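## 4. The Desk Task

### 4.1 Choosing something dull

The student teams in the Marklow module were asked to propose their own task. The first round of proposals included pouring tea, folding a paper crane and, from one ambitious group, playing the triangle in time with a recording. We turned these down with some regret. A course that runs for a single term cannot afford a task in which the interesting failures are all caused by water, and the triangle had no obvious way of being marked.

What remained was office clutter. The agreed task, which the students named Camar for reasons they declined to put in writing, asks the arm to pick up one named object from a desk and set it down in a different place without disturbing its neighbours. Three teams took part, each with its own controller and the same arm. Every team was given 45 attempts, taken in blocks of 5, with the desk rearranged between blocks by a member of one of the other teams.

That last rule deserves a word. In an earlier version of the module the teams laid out their own desks, and the desks that resulted were remarkable for their tidiness. Objects stood well apart, squarely turned towards the gripper, like guests at a wedding waiting for the photographer. Success rates were high and taught us very little. Handing the job to a rival team cured this within a morning. Books appeared beneath boxes, staplers were set at awkward angles, and footwear entered the study.

### 4.2 Layout and rules

Rival teams could place anything they liked on the desk, provided that it was not fragile, alive or food. They were not told which object would be named. The operator running the attempt started the arm from a parked position above the desk and then had to keep both hands off the keyboard until the gripper had either let go of something or stopped moving. Figure 3 shows an approach over one of the denser layouts, with the fingertips above the stack beside the pen holder. A stapler lying nearer the front was a favourite hazard, being long, low and shaped in such a way that no two students agreed on where its middle was.

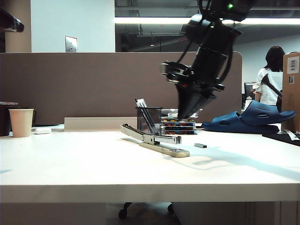
*Marklow Papers in Classroom Robotics, vol. 3, no. 2, p. 45*

An attempt counted as a success if the named object ended up inside the target area and everything else stayed where it was. Where something else had moved, however slightly, the attempt went down as a disturbance. If the arm picked up the wrong thing altogether, it was marked as a substitution, a word the students preferred to the one we had used in the draft. All judgements were made by the team that had laid out the desk, and their enthusiasm for spotting small movements was beyond reproach.

### 4.3 What the teams built

The first team used Nindau, a planner handed down from the previous year's course along with a folder of notes. Nindau looks at the desk once, works out a path and then follows it with complete faith. The second team wrote a controller from scratch, called Halonen, which looks again every few centimetres and changes its mind whenever it sees cause. The third team combined the two, using the old planner to get near the object and the new one for the last part of the reach. They described this in their report as a principled hybrid. In conversation they described it as having run out of time.

All three had trouble with stacks. A stack is a single object to anyone in a hurry and several objects to anyone trying to lift the top one, and the controllers tended to side with the first view. When the item on top was pale and the surface of the desk was also pale, Nindau sometimes treated the two as one and lowered the gripper to a height that would have been correct for an empty patch of desk. The safety stop dealt with these cases. It also dealt with a number of perfectly sound approaches, having been set by people who had read the previous year's repair bill.

Shadows were the second difficulty. Under the ceiling lights the arm throws a soft shadow over whatever it is reaching past, and Halonen, which looks often, therefore saw the desk change often. On several attempts it slowed, reconsidered, drew back, found the desk brighter than before and came forward again. One of these exchanges was ended by the lunch break. The team's repair was to compare the edges of objects and ignore changes in brightness, which helped a good deal with the books and scarcely at all with anything rounded.

### 4.4 Disturbances

Most disturbances came on the way out. Students had put their effort into the reach and the grip, and the journey to the target area was often a straight line drawn by someone who had stopped worrying. A held object is wider than an empty gripper, and none of the first controllers had been told this. Pen holders suffered in particular, standing higher than their surroundings and being placed, by rivals who had by now studied the matter, exactly along the likeliest route.

The hybrid team dealt with it by lifting straight up before moving sideways. The change took 2 lines of code and a long argument about whether it counted as cheating. We ruled that it did not. The other teams then adopted it, without acknowledgement, in time for their next block.

Substitutions were less common but were better remembered. The arm's preference, when in doubt, was for dark objects that stood out well from the desk, and it would sometimes pass over the named item to close on the edge of a sandal. Attempts to explain this preference from the logs are taken up in Section 5, together with the marks awarded and the two appeals against them.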